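The case for the handwritten letter

Opinion
Thursday, September 26, 2024

I started writing letters again in April, and I'd like to talk you into it too. Proper ones, on paper, folded in three, with a stamp in the corner that you have to go and buy from a person. I had forgotten how much fun it is! My first went to an old neighbour who moved from Gosling to Ploltlow years ago. It ran to four pages and said almost nothing - the plum tree, the new roof on the hall, a dog we both used to be afraid of.

Her answer came nine days later and I read it standing up in the hallway with my coat on. Then I made tea and read it again.

I know the arguments against. Stamps cost more than they did, the box at the end of my street is emptied once a day, and most of what the post carries now is shopping. Fine. The same network that brings somebody a pair of running shoes will also take two sheets of paper to the far side of the country, and I think that's a bargain we've stopped noticing.

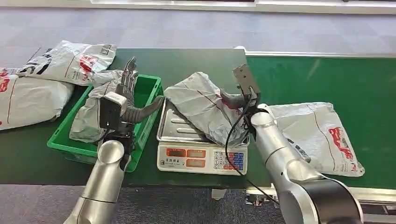 Amparo Mateos thinks I'm being sentimental. Her view is that a letter is a slow email with worse spelling, and that if I really cared about my friends I would ring them. She rings hers on Sunday evenings, all of them, one after another, and she says she knows more about their lives than I ever will from a page of blue ink.

She has a point about the ringing. I love a long phone call. But I come away from one with a warm feeling and very little I could repeat the next day, whereas I can tell you exactly what my old neighbour wrote about her first winter in Ploltlow, because it's in the drawer beside me as I type. She described the sound of the ferry horn through fog. She would never have said that on the phone. You'd feel silly saying it on the phone.

A letter gives you room to be a bit odd. You can't see the other person's face, you can't be interrupted, and by the second page you've used up the news and have to start on what you've been thinking. That's where the good stuff is. I've written things to people at my kitchen table that I didn't know I thought until the pen got there.

My grandmother kept every letter she was sent. When we cleared the house we found 2,241 of them, in biscuit tins, tied up by year. My cousin did the counting and wouldn't let anyone help. Some were dull, and I adored those too - the price of butter in Cluvolel, a row over a fence, a whole paragraph on the colour of a bridesmaid's dress. Half the family history we thought we knew turned out to be wrong. 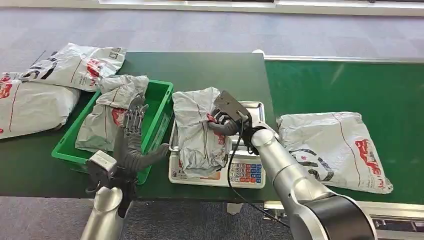 So where do you begin, if you haven't written to anyone since school? Pick one person who won't mind. Don't apologise for the long silence, or keep it to a single line, and don't wait until you have something important to say. Three hundred words is plenty. Use whatever paper is in the house. I wrote one in pencil on the back of a choir programme and it got the best reply of the year.

Handwriting worries people more than it should. Mine is dreadful and it slopes downhill as I get tired, and my friend Aurelio Marín tells me he can judge the hour of the night by the angle. Please don't type it and print it out. A crossed-out word is a lovely thing to receive, especially when you can still read what was underneath.

And ask a question near the end, a real one, something they'll want to answer. I asked my neighbour if she still made the quince jelly. She wrote back that she'd given it up, and why, and it took her a page and a half. I owe her a reply this week and I've already got the envelope addressed.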